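4. Time off the bike: how riders spent their stops on the Ilturis 1000

Figure 4. Two cups on a speckled countertop. 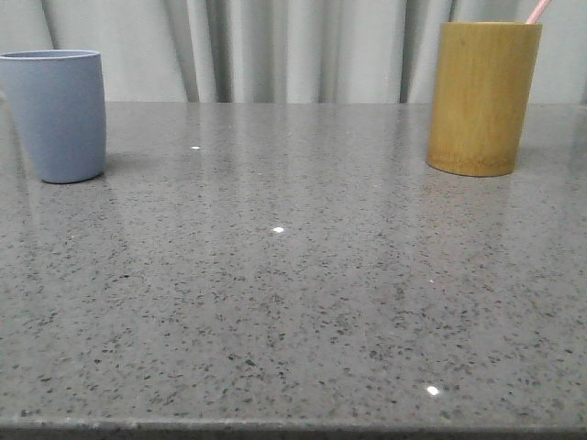 4.1 What we counted as a stop

Anyone who has ridden a long brevet will know that the clock at the finish tells only part of the tale, and a good many of the riders we spoke with were keen to tell us the rest of it (often at some length, and we were very glad to listen). The Ilturis 1000 has a measured distance of 1013 km, with most of its 3000 metres of climbing packed into the hills past Dosville, and it is ridden each March under the usual audax time limits. Sixty-six riders agreed to share their GPS files with us. From those files we pulled out every spell of five minutes or more in which the bicycle did not move, which gave us 1152 stops to work with.

Five minutes is, we admit, a rather arbitrary line. A shorter cut-off picked up traffic lights, level crossings and one very long conversation with a farmer that had been broken up by the bike being wheeled back and forth, and a longer one lost most of the quick stops at bakeries and public taps, which several riders told us were the ones they remembered best. Kershaw's earlier work on 600 km events used ten minutes, and readers who want to lay our results beside hers should keep the difference in mind.

4.2 Sorting the stops

Each stop was put under one of four headings: control, food and drink, sleep, or other. Where a file left us guessing we went back to the rider's diary, and where the diary left us guessing too we rang them up. Two of us (Dawber and Haslam) did the sorting separately and then sat down together over the ones we disagreed on. Most of those were stops at controls which had begun as a stamp on the card and a cup of tea and had drifted into a nap in the chair. We coded these by what took up the greater part of the time, so a ten-minute meal followed by an hour's doze went down as sleep, even if the rider insisted they had only been resting their eyes!

Bottle refills were put with food and drink. Mechanical trouble went into "other", along with changing clothes, phoning home and getting lost on the way out of Lumbantobing, where the route sheet and the road signs have not seen eye to eye for years.

4.3 Where the time went

Sleep took the largest share of stopped time, as we had expected, but it was spread far less evenly across the group than food and drink. Some riders booked a room at Dosville and slept properly both nights. Others got by on short naps in bus shelters and church porches, and a few of the more experienced hands did a bit of each, depending on the weather and on who they happened to be riding with at the time.

What surprised us more was the long tail of stops after the second night. Early in the ride, riders tended to stop where they had planned to, and for as long as they had planned. From Cisance onwards the diaries start to read quite differently. "Stopped for a coffee, had another coffee, looked at the bike for a while," wrote one, and we found a good many entries in the same spirit. Riders who had come in a group were slower to leave a control than those on their own, and when we asked about it they mostly said the same thing, that there was always somebody not quite ready, and that it was usually a different somebody each time.

We did not find that quick riders simply stopped less often. Several of the earliest finishers made plenty of stops but kept nearly all of them short, and Hollenstein's suggestion that we look at time per stop as well as total stopped time proved a useful one. We take that up in Section 5.

4.4 A few cautions

Some units pause themselves when the bike is still and do not always wake up promptly, so a handful of stops will be a little longer in our figures than they were on the road. Diaries written up at home are kinder than diaries written at three in the morning. We are grateful to Tarmo Kazlauskienė for checking the time zones, which had been set wrongly on two of the units.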